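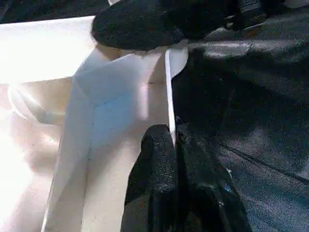
THE LONG NIGHT OF THE FLOMBY

Print | E-mail

Grarkeo closes its main road to traffic on two nights a year. One is New Year's Eve. The other is the Flomby, the street procession that leaves the fish market after dark, climbs through the Torres quarter and ends on the football ground at the top of the town, where the bands play until the generator fuel runs out or the police inspector looks at his watch.

It was not always so well organised. For most of the last century the Flomby was a thing that fishing families did among themselves at the end of the net-mending season. They walked from house to house with drums and shakers, sang at each door and were given something to eat. The songs were about the people inside the house, and not always kind. A man who had sold a bad boat could expect to hear about it. Some households kept their shutters closed and pretended to be asleep, and a verse was sung about that as well.

The name is older than anyone's explanation of it. Some people in Torres say it was the noise of the big drum heard from the water. Others say it was the nickname of a cook who fed the walkers. The parish records mention "the flomby" in a complaint about noise, with no note of what was meant, so the writer must have expected the reader to know.

The modern festival has been running for 13 years. It began after a long gap, when the house-to-house singing had died out in all but two streets. Ustyna Polishchuk, who had come to Grarkeo to teach music at the secondary school, asked her pupils to bring in a song from home. Most brought something from the radio. One girl brought four verses her grandmother used to sing while cleaning fish, and it was a Flomby song, rude about a priest.

"I asked if there were more," Polishchuk says. "The next morning the grandmother was at the school gate, and she had brought her sister. They didn't agree about a single line."

The two women sang for her through most of that term. Polishchuk wrote down what she heard, with both versions where they differed, and her notebooks now hold 209 songs. Many are short, no more than a couplet and a chorus. A fair number share the same tune. She has not tried to decide which version is correct, and the school choir learns them in pairs.

The first procession of the new kind was held in February of the following year. It was small and it rained. The walkers went up one side of Torres and down the other, and the drummers stopped in the bakery doorway to let their skins dry near the oven. People who had not heard the songs since childhood came out in slippers.

From that point it grew faster than its organisers wanted. Bands were formed in streets that had never had one. Each took a colour and a captain, and rivalries followed, mostly over who should walk first. The present rule is that the band which walked last the year before walks first the next, and nobody likes it except the band concerned.

Costume came in later. The old walkers wore working clothes turned inside out, with soot or flour on the face so that the householder could not be sure who was insulting him. A few of the older men still dress this way. The younger bands prefer capes, tall hats and painted masks, and they start sewing well before Christmas. The cloth is expensive and has to come by ferry. Captains collect a weekly sum from their members to pay for it, and a member who falls behind carries the water on the night.

The drums are a subject of their own. A Flomby drum is wide and shallow and hung from the left shoulder. It is struck with one stick and the flat of the other hand. The rims were traditionally cut from old barrel hoops, and there is still a workshop behind the boatyard that makes them in this way, though the wait is long. Beginners are given a borrowed drum and told to stay at the back until they can keep time uphill, which is harder than it sounds. Torres is steep and the steps are uneven, and a drummer who looks at his hands will fall.

Last year 724 people registered to walk. The true number is always higher, as cousins arrive on the afternoon ferry and join in without signing anything. For a town of this size it means that every family is either in the procession or feeding someone who is.

Feeding them is heavy work. The dish of the night is a thick soup of salt fish, beans and green banana, cooked in the yards along the route and handed out in enamel cups. It should be thick enough to hold up a spoon. Cooks begin soaking the beans two days before, and each yard has its own view on pepper. The cups are supposed to be returned. Every spring a few turn up on walls and in hedges, and they are washed and taken to the fish market, where their owners can look for them.

The question that has divided the town this year is money. Until now the Flomby has paid its way with band subscriptions, a raffle and a small grant from the town. The football ground must be lit, the road barriers hired and the first-aid tent staffed, and the cost of all three has gone up. In April 2019 the ferry operator Favolitz offered to sponsor the festival. It would cover the lighting and the barriers, and carry over 500 visitors at a reduced fare. In return it wants its name on the programme and a stand for invited guests at the bottom of Torres hill.

The name on the programme has not bothered many people. The stand has. The bottom of the hill is where the bands gather before the climb and where the first song is always sung, with no amplifier and with the crowd close enough to join in. A stand there would take up half the width of the road. At a public meeting in the school hall the discussion lasted well past the time when the hall should have been locked, and it ended without a vote.

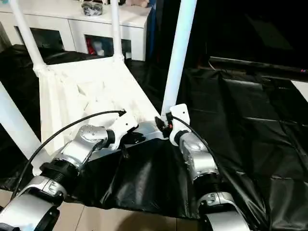

Leonor Falcão would take the fares and the lighting and refuse the stand. If visitors want to see the first song, she says, they can do what her mother did and come early. She does not think the company would walk away over it, and if it did, the bands could go back to carrying lamps, as they did in the early years, and finish sooner.

Polishchuk is more cautious. She would like the extra visitors, whose spending on the night helps pay for the school's instruments, but she worries about the songs. Verses about people in the town are still made up every year and sung outside their houses. They work because the singer and the person being sung about will meet in the shop the next day. She is not sure how they would sound to a row of guests who need to have them explained, or whether the singers would begin to choose safer subjects.

There is some evidence that they have done so already. The bands now send their new verses to the organisers beforehand, a practice brought in after a quarrel about a verse on a disputed wall. Nothing has ever been banned, but captains admit to leaving things out. The older walkers, with flour on their faces, send in nothing and sing what they please.

Talks with Favolitz are to continue over the summer. One suggestion is to move the stand to the football ground, where there is plenty of room and the view is good, though guests would have to wait some hours for the procession to reach them. Another is to keep the stand at the bottom but have it taken down before the first drum, which the company has described as missing the point.

Meanwhile the bands have begun practising. On still evenings the drums can be heard from the harbour wall, starting and stopping as someone at the back loses the beat. The drum workshop has closed its list for the coming season. New walkers can put their names down at the fish market office, open mornings only, and should ask for the Flomby book. Children under ten walk with an adult and go only as far as the bakery.

Print | E-mail

Contact us | Copyright, all rights reserved | Back to top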